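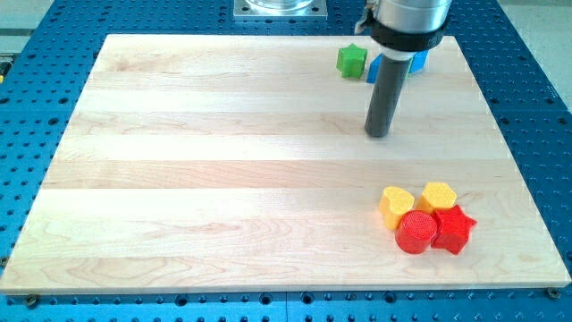

Figure 2. The pushing board during a remote-control session, with the rod held just above the wood. Blocks of four colours are on the board.

3.2 Collecting the demonstrations

All of our demonstrations were given on the wooden board in Figure 2, which sits on a blue work table with a regular grid of threaded holes. The grid has been a real pleasure to work with. We could take the board off between studies and put it back in the same place, and the arm's base coordinates stayed valid throughout April.

The arm carries a plain rod with a rounded tip. It cannot grasp, lift or turn a block directly, so every task in the Plirum set has to be solved by pushing. We chose this on purpose. Pushing looks simple until you try it, and then it becomes absorbing: a star catches on its own points, a cylinder slips off to one side, and a push that is slightly off centre spins a heart where the operator wanted it to slide. Two blocks that touch behave differently again, and some of our most interesting recordings come from operators learning to move a pair together.

We compared two ways of showing a task. In hand guiding, the operator holds the arm near its end and leads the rod through the motion while the joints are kept soft. In remote control, the operator sits at a desk with the Gurex hand controller, watches a video view of the board and steers the tip in the plane. The height of the rod is fixed during a push, and a trigger lifts it clear of the blocks so that it can be brought round to the other side. We did not smooth the operator's input beyond a light filter on the controller signal.

Each session began with a spoken instruction taken from the Nondar list, such as "push the red star to the left side of the board" or "bring the green star to the yellow heart". The operator repeated the instruction aloud, then started the recording. The layout was not reset between instructions. Wherever one task left the blocks, the next began, and we were delighted by how much variety this gave us for so little effort – tight clusters, blocks near the far edge, long empty stretches to cross.

Idalina Louro gave all the hand-guided demonstrations and Teresa Kalinowski gave half of the remote ones, with the rest shared among 7 further operators who had not used the controller before. Every new operator had a practice period of 2 sessions, which we left out of the training data. After removing recordings with a dropped video signal, we kept 1,959 demonstrations, of which 400 were hand guided.

The two kinds of data differ in ways that are plain to see on replay. Hand-guided paths are smooth and quick, but the operator's arm often hides part of the board from the camera, and the policy then has to learn from a view it will never meet when running alone. Remote paths are slower and full of small pauses. Operators stop above the wood, look, lift, go round and try a new contact point. We had expected to trim these pauses. Keeping them helped: the policy trained with pauses, which we call Mok, was better at giving up on a poor contact and finding another. We think this is one of the most encouraging results in the paper, and we return to it in Section 5, where the same policy is trained on hand-guided data alone.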